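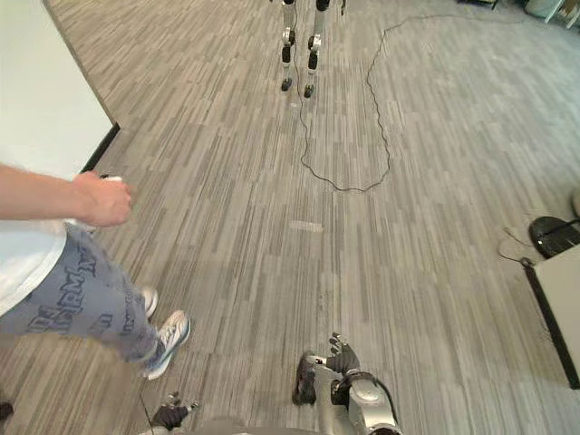 Cold Brew at Home: Your Questions, My Doubts

By Sorcha Buckley

Do I need a special cold brew maker?
I doubt it. I tested the Tellar pitcher against a plain quart jar and a paper filter, and my husband couldn't tell them apart. The pitcher pours better. That's all I'd give it.

Is 24 hours better than 12?
People swear by it. I get more bitterness after about 16 hours and not much else. Try both before you believe anyone, me included.
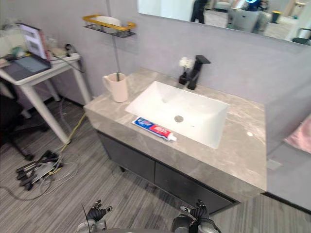 White mug on a marble counter

What ratio do you use?
One cup of coarse grounds to 4 cups of water, then I cut it with milk or more water in the glass. The recipes calling for double that seem written by people who sell beans.

Is it really less acidic?
It tastes smoother to me. Whether it's easier on your stomach is another matter - I've read plenty of claims and very little behind them.
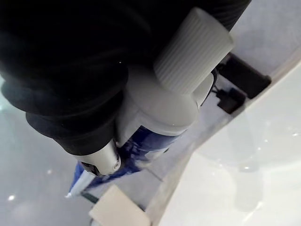 White bottle with a ribbed gray cap

Wilma Stevens wrote in to ask: can I use pre-ground coffee?
Sure, but it's usually ground for drip machines and you'll get sludge. Strain it twice.

How long does it keep?
Labels say up to 4 weeks for some store brands. Mine tastes flat after five days in the fridge, so I make less.
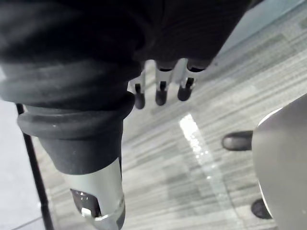

Sweeteners and Add-Ins

Does sugar dissolve in it?
Badly. Use simple syrup, equal parts sugar and hot water.

Are the Filine flavor drops worth buying?
I tried the vanilla and the hazelnut and had to check the label to know which was which. A little vanilla extract in the syrup costs less.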